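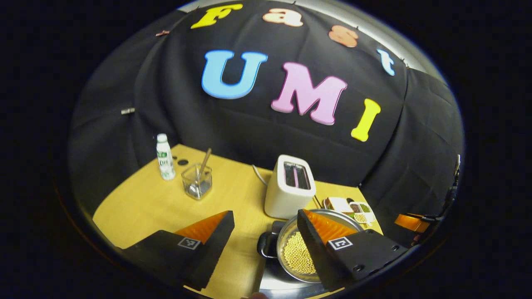

Notebook, manipulation project, student robotics club
Entry for December, started 9:40 am

Carried over from last entry: calibration of the second handheld unit, the sync problem between the two recordings, and the pouring task. Calibration is done. Sync is partly done. Pouring has its own section.

Names, so that the file folders make sense to whoever reads this next term. Wanico is the handheld gripper with the newer finger mounts. Amero is the older one. Ruvlow is the training repo (branch "pour-v2" unless stated). Patrício is the workstation under the window with the big drive in it. Please stop saving things to the laptop.

1. Bench

Backdrop stays up. The black cloth was moved twice last month and each time the mapping run at the start of the session came out in a different orientation, which cost an afternoon of realigning. The letters give the tracker something to hold on to in the upper half of the view, so leave them pinned where they are. If one falls off, note it in the log and start a new map. Do not pin it back by eye and carry on with the old one.

Clips on the cloth are fine. Checked with the lights on and with the blinds half down, no difference in lost frames.

Toaster stays in the middle of the table for the whole pour set. It is a fixed landmark now and also an obstacle, and the policy should learn to go around it. It is not to be plugged in. The steel pot with the soybeans goes in front of it, handle to the left as seen from the operator's side. Handle direction was varied in the first batch and this made the set too thin for its size. We fix it for this round and vary pot position only.

The tray of grains and beans stays on the right. It is there as clutter and is not used in the task.

2. Fingers

Orange pads replaced on Wanico. The old pads had worn smooth in the grooves near the tip and beans were slipping out on the pinch test. New pads hold a single soybean through a slow quarter turn of the wrist. They do not hold it through a fast one. Left as is.

Marker squares on both fingers reprinted on matte stock. Glossy ones were washing out under the ceiling light when the fingers were wide open, and gripper width dropped to null for a few frames at the start of every demo. After the reprint, width is continuous from fully open to closed on all test clips. Open and close the fingers fully five times at the start of each session anyway. The width calibration script looks for it and fails without a useful message if it isn't there. (Error reads "index out of range". Should be fixed in Ruvlow. Not fixed.)

Screws on the right finger were loose again. Thread lock applied, blue, one drop each. Let it cure overnight before use. Amero used in the meantime.

3. Mapping run

Procedure as it now stands:

Hold the gripper at waist height, facing the backdrop.
Sweep slowly left to right, then right to left, then bring the gripper down over the table.
Circle the pot once at working height.
Finish with the gripper back at the start position, facing the letters.

Keep it slow. Two of the failed maps were people swinging the gripper around like a torch. Tracking is lost at the first blur and the rest of the run is wasted. Also keep free hands out from under the lens.

First map this morning failed at the table pass. Second one loaded cleanly and everything after it was localized against that map.

4. Demonstrations

Total after this session: 208 demos for the pour task, all operators, both grippers. Anything with a dropped pot or a spill off the table has been moved to the "rejects" folder on Patrício. Don't delete rejects. We may want them for the failure classifier.

Operators are still too quick at the grasp. Watching the clips back, there is often no pause between closing on the handle and lifting, and the policy copies this by lifting before the fingers have closed. Everyone to hold for a clear beat after the close. It feels silly when you are doing it. Do it anyway.

Other notes on demo quality:

Approach height varies too much between operators. The taller ones come in from above and the shorter ones from the side. Both are valid but the set has far more of the first kind. Next session favours side approaches.

Soybeans stick to the pot wall when the air is dry. Wiping the inside of the pot with a slightly damp cloth and drying it seems to help. Not tested properly.

Top the beans back up to the same level between demos. Use the level scratched on the measuring cup in the drawer.

5. Training

Run started on Patrício at 1:15 pm. Dataset is 3,436 clips after slicing, at the short horizon. Vision encoder unfrozen this time. Batch size halved to fit memory, learning rate left alone, which may turn out to be a mistake.

Epoch limit set to 900. Last run flattened well before that, but validation loss has not been a good guide to behaviour on the arm and we want the late checkpoints to compare.

Loss curve at last check looked normal, with one spike early on that recovered. Same spike as the previous run, in the same place, so probably a bad batch in the data and not the optimizer. Shuffle seed is fixed, which makes it possible to find. Whoever has a free hour can go through the batch indices and look.

Disk on Patrício was nearly full. Removed duplicate raw video from the pilot set after confirming the copies on the backup drive. Checkpoints now saved at wider intervals.

6. Sync

Offset between Wanico and Amero recordings is down to 2 frames. Was worse. The remaining error is consistent in sign, so it can be subtracted in preprocessing for now, but it should be measured again after a cold start. Using the screen clock method: both grippers look at the timer on the laptop for a few seconds before the mapping run. Turn screen brightness up and set the timer font to the largest size. The default font can't be read at the edge of the fisheye.

The pour task needs only one gripper. Sync matters for the two-handed lid task in the new year.

7. Open items

Better error message in the width calibration script.
Find the batch causing the early loss spike.
Spare orange pads, one more set. Printer is booked through to the end of the week by the drivetrain group, so ask first.
Side-approach demos, next session.
Check colour of the recordings against last month. The whites look warmer and the table looks yellower. Could be the new tubes in the ceiling, could be auto white balance. Lock the white balance if the menu allows it.
Battery for Amero drops out near the end of a long session. Swap at the halfway break.
Write up the bench layout for the build report, with measurements from the table edge to the toaster and to the tray.

4:50 pm. Training still running, left on overnight. Sign on the keyboard. Blinds down, cloth left up, beans back in the jar with the lid on.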